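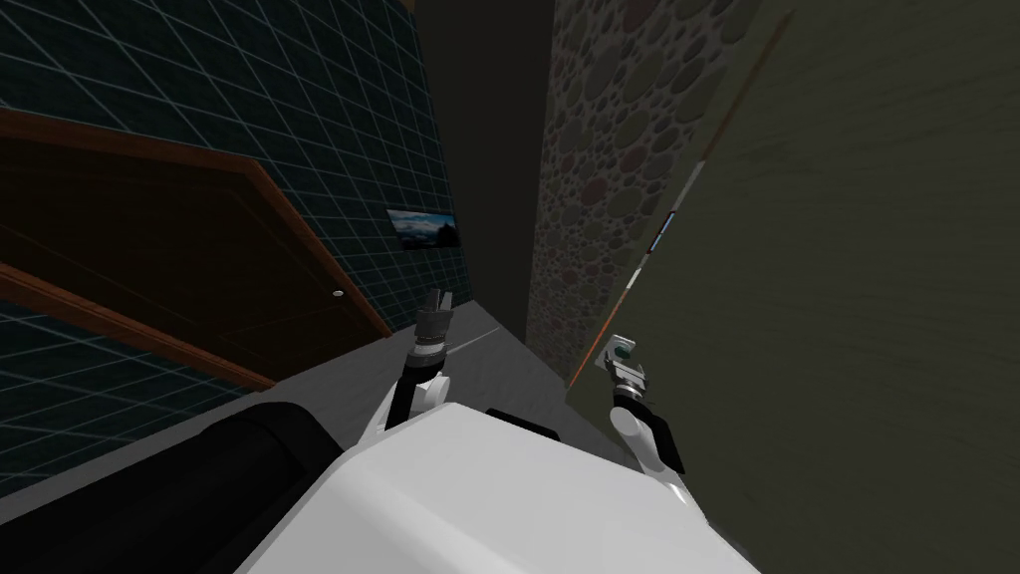

What do you get with a Kavivton corridor pack that you couldn't build yourself in a week?

Mostly the collision meshes and the door hinges. The walls and textures are easy enough to make. Hinges with sensible friction and a latch that releases when the knob is turned took me far longer than a week the last time I tried.

1/ I've had the pack on trial for 30 days, running a two-armed mobile base through it in simulation. Notes below, for anyone weighing it up against the Tindness set.

2/ Contents: 114 layouts. Each one is a short stretch of corridor with doors, trim, wall finishes and small fittings such as pictures. Finishes are swapped from a table, so gridded tile, cobble and flat painted panel can all turn up in one corridor. Ugly, but useful for testing vision.

3/ Import was clean in 112 of them. No, correction, I'd miscounted from the log. All but 2 loaded first time, and both failures were the same missing texture path. Support sent a patch the next morning.

4/ Doors. Round knobs only in the base licence. Lever handles are in an add-on, priced separately. If your grippers are two-fingered, budget time for the knobs. My grasp planner closed on the rim and slid off until I raised the contact friction.

5/ Widths. The narrow corridors are properly narrow. With both arms raised, the elbows want to clip the trim when the base turns. The trim has its own collision mesh and you will find it.

6/ Tilt. The base can be started on an uneven pose and the camera goes with it. Set the limit in the config before a batch run. The default is more generous than I'd like, and my door detector was only trained on upright doors.

7/ Speed. Fine with one robot. I tried 7 in parallel on the same machine and the physics step held, but rendering dropped to the point where I turned the shadows off.

8/ Documentation is thin. The Kevus wrapper has better notes on joint limits than the pack does, so keep both open.

9/ Against Tindness: that set has more furniture and whole rooms, with doors that are only decoration. If your task ends at the doorway, buy that one. If it goes through the doorway, Kavivton.

10/ I've paid for a single seat, without the lever add-on. Will post the friction values once I've rerun the knob tests.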